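Monday, late

Up at 5 and still behind. Rain all morning, gutters over the carport gone again – must ring Condley about the quote, $1,247 is daylight robbery for 11 metres. Toast in the car. Forgot my thermos.

Choir at 2. Only 16 of us, the altos hopeless, me included. Krešimir Atanasov wants the Kevidness piece ready by April. No chance. He had us do the last page over and over untill my throat packed it in. Lovely tune though, been humming it at the sink.

Groceries after. Mum's tablets, milk, spuds, a chook for tomorow. Mandarins finally cheap! Left the good umbrella at the chemist – go back in the morning.

Mum rang twice re the Greno trip. She wants the early bus. I don't. Said yes anyway.

Washing still on the airer, smells a bit. Bed soon. Ring Condley!!

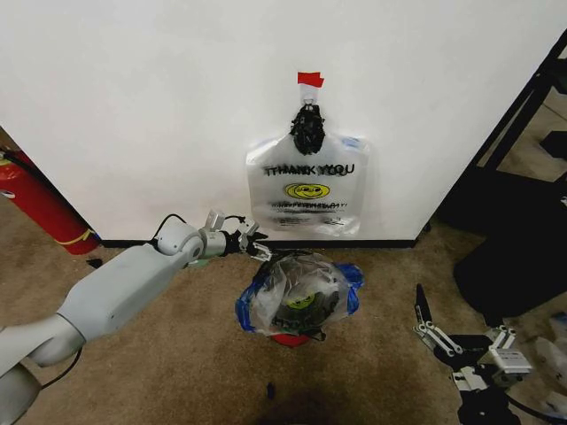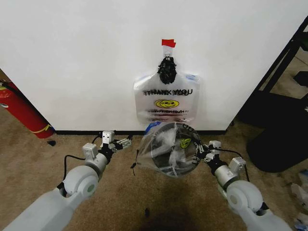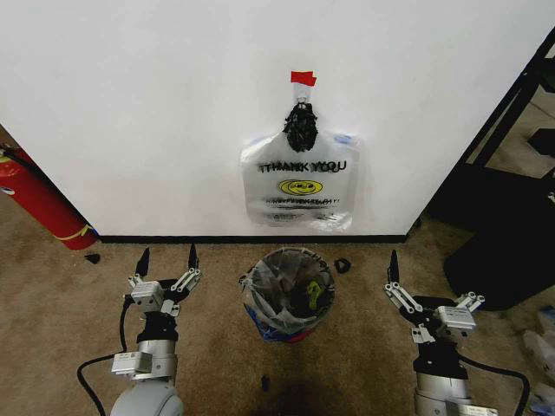
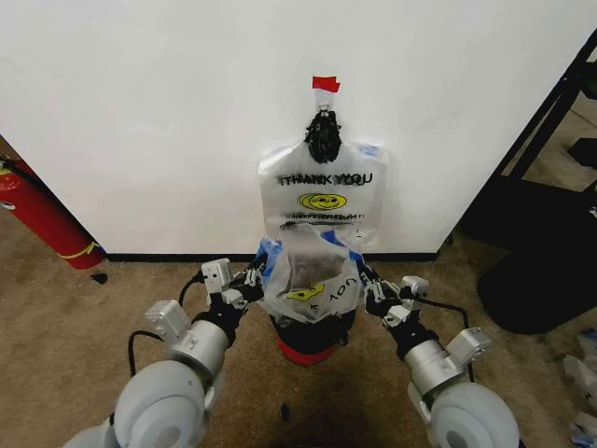

THANK YOU bag on the wall, smiley and all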